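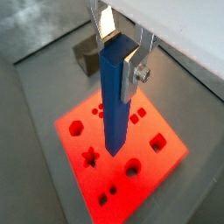 The toy library at Halwood opens at ten on a Saturday, and by quarter past there is usually a queue for the shape sorters. I went along on 09/02/2019 to talk to the woman who runs the puzzle shelves, and I came away two hours later wanting to buy every wooden block and plastic peg in the county.

She prefers not to be named ("the children call me the puzzle lady and that'll do nicely"), but she is wonderful company. She has been looking after the collection for 13 years, and she can talk about a hole in a piece of plastic the way other people talk about football.

"I love a sorter with a proper peg," she told me. "Something long, that you have to stand upright over the board before it'll go anywhere. A little flat piece you can sort of shuffle in with your palm. With a tall one you've got to think about the bottom end while you're holding the top end, and for a two-year-old that's enormous! You see them looking down the length of it like a snooker player."

Blue pegs and red boards are her favourite pairing. She says she has no theory to back this up, she just likes to be able to see what's going on.

Halwood has 38 sorters out on loan or on the shelves, out of 658 toys altogether. Most are the familiar kind, a box with a circle, a square and a triangle in the lid. The ones she gets excited about are the boards where the shapes come in families.

"A single round hole is easy, they've all got that by the time they come to us," she said. "Then you give them three small round holes in a triangle and they stop dead. Is that one shape or three? Do I need three pegs? It's a lovely moment, you can hear the cogs."

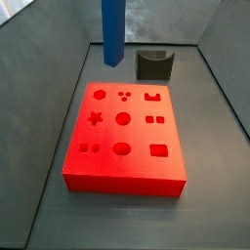

Pairs are her other great passion. Two small squares side by side are hard enough, she says, but a small square next to a small circle is harder, and she has watched grown men get it the wrong way round at the Prellik summer fair. Then there is the star, which every child goes for first and hardly any can manage.

"Five points, and they'll try it on every one of them, but they won't turn it that tiny bit. They push. Everybody pushes! I had a dad in last March who pushed so hard he went pink."

And the oval? She laughed. "Oh, the oval's a sneak. They're certain it's the circle. They'll take the round peg over to it, and back, and over again. I never help with the oval."

I asked what she tells parents who want to step in. Sit on your hands, she said, and talk about something else. She likes to put the board flat on the floor, so a child can get round all four sides of it and come at a hole from wherever suits them. On a table they tend to stay put and work only on the row nearest their tummy.

"And don't hand them all the pieces at once. One peg. Let them have a good long go with it. If they want to wear it as a moustache, fine, that's part of it."

We talked about materials for a while. The library's oldest sorter came from Farnell and has been repainted twice. She is fond of it, but she has come round to plastic in recent years, mostly for the colour and for how quickly it wipes down on a Monday. Her own rule when choosing a new board is to shut her eyes and run a finger round each cut-out. If she can name the shape, it goes on the list.

"The notched ones are glorious for that. The ones that look like a crown. You feel the two prongs and the dip and you know exactly where you are."

Before I left she let me have a go against the clock. I took 7 minutes, and I pushed the star.

The toy library is in the Hong Room at Halwood, up the ramp and through the blue doors. Joining is free for families, and sorters can be borrowed for three weeks at a time.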